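Lid drag (two-arm packing cells)

Lid drag is the name most people in my corner of the hobby use for a fault where a gripper opens to let go of a cup and the cup comes along anyway, stuck to one finger by its lid. I wrote the first version of this entry for the Tollden wiki after I had spent a whole Saturday chasing it, so please forgive the first person. The house style says I can keep it as long as the facts are in order, and I think they are.

The word "drag" is a bit misleading. The cup doesn't always slide. Sometimes it lifts a little and drops back crooked, sometimes it tips into its neighbor, and on a really bad day it goes over the rim of the basket and you are looking for paper towels. Older pages call the same thing "lid kiss" or "sticky release," and the Skalluvville build log lists it under "release faults, other," where I missed it for weeks.

Causes

The usual cause is a finger pad that sits too high on the cup. Small lidded cups have a lip where the lid meets the body, and if the pad closes across that lip it gets a tiny ledge to hang on to. When the fingers open evenly, no harm done. When one side opens a hair before the other (and with a worn gear it will, every time!), the late finger keeps the lip and pulls. Soft pads make this worse, and so does anything sugary that has dried on the rubber. I used to blame the cups.

The second cause is timing between the arms. A lot of us run both arms over one basket to save time, and the controller is told that an arm is "clear" when its gripper has been commanded open. Commanded open and open are two different moments. In my logs the gap came to 8 hundredths of a second, and that was plenty: the lift started while one pad was still touching.
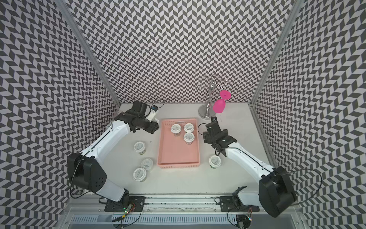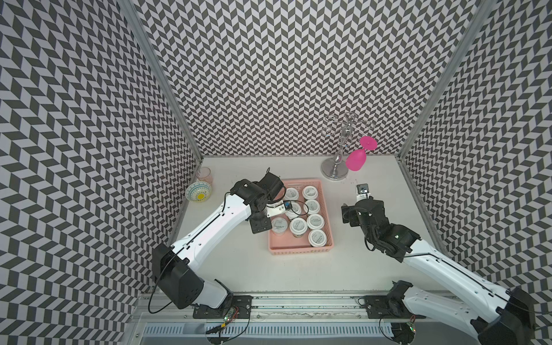
A third cause, rarer but much more annoying, is crowding. With 8 cups going into one basket, the last couple of places have very little room for fingers, and a pad that opens wide can push the cup next door. From the log alone you can't tell a push from a drag. You get the same "object moved after release" line for both, and I wrote two wrong bug reports before I worked that out. If the moved cup is the one you just placed, suspect drag. If it's the neighbor, suspect crowding, and check how wide you're telling the gripper to open.

Error 621

People running the Pletico controller will know lid drag as error 621. Strictly speaking, 621 only means that finger current stayed up after a release command, so it can also show up with a pinched cable or a stiff joint. Please don't clear it and carry on. I did that for a whole evening, and the run ended with an arm trying to set a cup down while it was still holding one. The joint stalled, the motor got hot enough to smell, and I had to replace a gear.

Fixes

Wipe the pads first. Plain dish soap, warm water, let them dry all the way — it cures more cases than any of the clever stuff. Next, lower the grasp height until the pads close on the body of the cup, well under the lip. On the Vörös pads I dropped mine 7 millimeters and went from several faults a night to hardly any. The newer pads have a bevel along the top edge and may need less.

If that doesn't do it, make the arm wait for measured finger position before it lifts. It slows things down a touch, and I've come to like the little pause.

Safety

Most lid drag is just messy, but the cleanup is where fingers get hurt. The natural thing is to reach in and straighten the crooked cup while the other arm is waiting its turn, and a waiting arm can start the second its timer runs out. Press the stop, then reach. Mine has a bruise-shaped lesson attached to it (left thumb, all healed).

See also: slip detection, finger pad wear, two-arm scheduling, release faults.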